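チケット 2353
件名:電源タップのスイッチ押し課題で、エピソードが検査で落ちる
プロジェクト:Stunholm(ハンドグリッパーによる例示収集)
拠点:Penivstead 収集室
状態:対応中

[報告]
お世話になっております。Penivstead の収集担当です。
3月に入ってから、電源タップ課題のデータが自動検査を通らないことが多くなりました。バッチ 1703 では、34 エピソードが「軌跡不連続」の理由で却下されています。同じグリッパーで収集したコップの課題は、問題なく通過しています。

再現の手順は次のとおりです。
1. 白い台の上にタップを置き、録画を開始する。
2. グリッパーを上から斜めに近づける。
3. 指を閉じて、先端で水色のボタンを一つ押す。
4. グリッパーを戻して、録画を停止する。

却下されたものは、ほとんどが手順 2 の後半で位置の推定が飛びます。映像そのものにコマ落ちはありません。時刻のずれも確認しましたが、許容範囲の中でした。

[追記 10:20]
カメラのレンズを拭いて、キャリブレーションをやり直しました。結果は変わりません。ファームウェアも一つ前の版に戻してみましたが、同じ症状が出ました。

私の推測では、背景の特徴点が足りないのではないかと思います。タップの本体も台の面も白いので、近づくほど画面の中に手がかりが少なくなります。
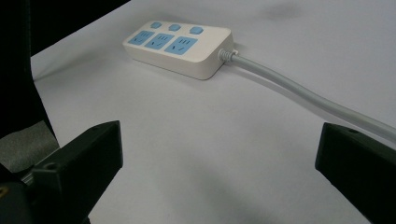 コップの課題では、台に木目のシートを敷いていました。電源タップの課題に切り替えたとき、指示書にしたがって白い面に変更しました。症状が出始めた時期は、この変更の時期と一致しています。

質問が二つあります。
・背景を模様のあるシートに変更しても、学習に使う側で問題はありませんか。
・却下されたエピソードは、削除してもよろしいでしょうか。

[回答 Rissanen サポート 13:05]
ログを受け取りました。エピソード 3802 を確認したところ、位置が飛ぶ直前に追跡中の特徴点が下限を下回っていました。ご推測のとおりだと思われます。
背景の変更は問題ありません。ただし、一種類に固定しないで、バッチごとに替えてください。却下分はまだ削除しないでください。こちらで軌跡の再計算を試します。

[追記 15:40]
ありがとうございます。まず台の周囲だけに模様のシートを置いて、短いバッチを収集しました。通過は増えましたが、グリッパーを低い位置まで下げた場合には、まだ飛ぶことがあります。次に、タップの下にも模様のシートを敷いて試しました。こちらは今のところ却下がありません。

一つ気になる点があります。白い面に戻したときに、学習済みのモデルがボタンを正しく見つけられるかどうか、私たちの拠点では確認ができません。評価は Namisitz の担当になっていますので、白い面での試験も項目に入れていただけると安心です。

作業者への指示も少し直しました。接近の速度を落とすこと、押す前に短く静止すること、この二点を加えています。電源コードの向きは、今までと同じようにエピソードごとに変えます。コードに指が触れた場合も、ボタンを押すことができれば、やり直しはしません。この基準で間違いがありましたら、ご指摘ください。

[回答 Rissanen サポート 16:30]
コードの基準はそのままで結構です。白い面での試験については、Namisitz に依頼を出しました。再計算の結果が出るまで、このチケットは開いたままにします。

[追記 16:45]
承知いたしました。却下分は別のフォルダに移して、元のファイル名のまま保管しております。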